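Guvside Chore Evaluation Guide
Section 3: Setting Up a Cup-Handling Trial
Revised 11/25/23

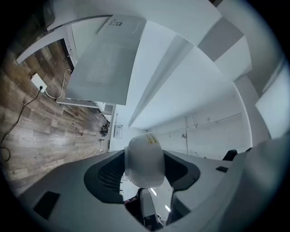

This section explains how to prepare and run a cup-handling trial with the Surnis handheld gripper and how to use the recordings in the Bella training software. It is written for facilities staff who must decide whether a household or shop-floor chore can be given to a machine at the present time. Read Section 2 before starting. Operators who have not completed the Section 2 checklist should not record trials.

3.1 What the trial can show

Clearing cups from a desk is among the simplest chores in this guide. A person does it without looking closely. For a machine, the same chore includes finding the cup, choosing an approach, closing with the right force, and letting go at the right place. Current systems can perform each of these steps under good conditions. They are less dependable when the steps are joined together in a furnished room, with chair backs, cables and low edges in the way.

The trial measures that difference. A high score means that the chore may be considered for supervised use in the room where it was recorded. It does not mean that the machine is ready to work alone, or that the same score will be reached in another room.

3.2 Before recording

1. Confirm that the cup is empty. Liquids are covered in Section 5.
2. Walk the full path between the pickup point and the drop point. Note any power cables on the floor and move them out of the walking path where possible.
3. Inspect the lining of the gripper opening for wear. Replace it if it is torn or has come loose.
4. Wipe the gripper fingers with a dry cloth.
5. Start a new session in Bella and enter the room name, the cup type and the operator code.

NOTE: Use the same cup type for the whole session. Mixed sessions are accepted by the software but cannot be compared with the reference set.

CAUTION: Do not pull on a cable to free it from under furniture. Unplug it first.

3.3 Recording the trial

1. Hold the gripper level and wait for the session timer to start.
2. Approach the cup at a steady pace. Do not pause above it.
3. Close the fingers until the cup is held firmly. Stop if the wall of the cup begins to bend.
4. Lift the cup clear of the surface and carry it to the drop point.
5. Lower the cup until it touches the surface, then open the fingers fully.
6. Return to the starting position and mark the attempt as complete, failed or void.
7. Repeat until 40 attempts have been recorded.

An attempt is failed if the cup is dropped, crushed or set down on its side. An attempt is void if the operator was interrupted. Void attempts must be recorded again. Failed attempts must not be – they are part of the result, and removing them will give a false picture of how hard the chore is.

CAUTION: Light plastic cups deform easily. If a cup has been crushed, discard it and continue with a new one of the same type.

3.4 Reading the results

After upload, Bella compares the session with the reference set. The set now holds 3,035 attempts, of which 1,224 were recorded in furnished rooms and the rest on a bare test bench. Select the furnished group when the chore will be done in an office, kitchen or workshop. Bench results are usually better and should not be used to plan daily work.

Review every failed attempt by hand. The software reports where in the sequence the failure took place, but it does not report the cause. Operators at the Venter site found in October that some 40 percent of their failures came at the moment of release, which had been given little attention in earlier training.

3.5 Deciding on use

If the machine repeats the chore in the same room with results close to those of the operator, supervised use may begin. A staff member must remain within reach of the stop control. If the results are well below those of the operator, the chore should stay with staff and may be tested again after the next software release.

NOTE: Moving furniture between trials counts as a change of room. Start a new session and repeat the steps in 3.2.

Continue to Section 4 for stacking and sorting trials.

3 comments
40 shares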